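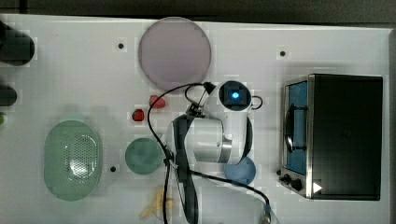 A set like this should be sorted by use and color should be ignored, one reader wrote in the margin of our April draft, and the comment changed the second half of the project. The draft had grouped the play kitchen by color first. Under that scheme the pale green colander and the small green plate went into one bin, the strawberries went into another with the rest of the red food, and the large plate had no obvious partner. The reader asked which bin a borrower would open to find a plate. We had no good answer.

1. Background

The Claltard play collection lends kitchen pieces and toy food to classrooms in Zillusberg. Its catalog, kept in Asteck, held 2,054 entries when we started. Of these, 694 were listed under kitchen or food. Item names had been typed in by many hands over several years, and the same kind of object could be entered as a bowl, a strainer, a colander or simply "green, holes." Sets came back with pieces missing, and the people checking them in could not always tell from the list what the missing piece was.

The aim was to write a naming and grouping rule short enough to fit on a card in the lid of each bin.

2. Method

All layouts were made on the white table in the Mazandarani room. The white surface was kept for every session, so pale items were judged against the same background as dark ones. Pieces were placed flat with space between them and viewed from directly above.

Each piece received a name in three parts: kind, size word, color word. Size words were limited to small and large. Color words were taken from a fixed list of twelve. A shade between two listed colors took the nearer one, and the second was entered in the notes field.

The grouping rule was tested in two forms. Form A sorted by color, then kind. Form B sorted by kind, then color. Testers were handed a printed name and asked to find the piece. We logged 527 searches, split as evenly as the schedule allowed.

3. Results

Form B was faster for plates, strainers and anything with a clear kitchen use. Form A was slightly faster for food. Testers looking for a strawberry looked for red, whichever form was in use, and both forms put the strawberries where red was easy to spot.

Plates gave the most trouble under Form A. A large round plate between lavender and pink was filed as purple in one session and as pink in the next. Under Form B it went with the plates both times and the color word mattered much less.

Size words worked well for plates. They worked poorly for the colander, where testers remembered the oval shape and the holes and paid little attention to the size. We added an optional shape word for this reason. It is used only when the piece is not round.

The toaster oven was left out of the bin test. It takes a shelf of its own and has a separate entry.

4. Problems

Greens remain unsettled. The colander is the lighter of the two green pieces we used most, and the plate is a muted teal-green. On the twelve-word list both come out as green. Adding "teal" fixed this pair and caused new arguments over pieces from other sets – we took it out again.

Duplicates are also unresolved. Two strawberries share one name, and a return with one missing shows up only if the quantity field has been filled in. In the old entries it often had not been.

5. Recommendation

Use Form B for all kitchenware. Keep food in a single group sorted by color. Make the quantity field required in Asteck before any more sets are entered. The card text is in Appendix 2, with the color list on the back.

Submitted 2/18/26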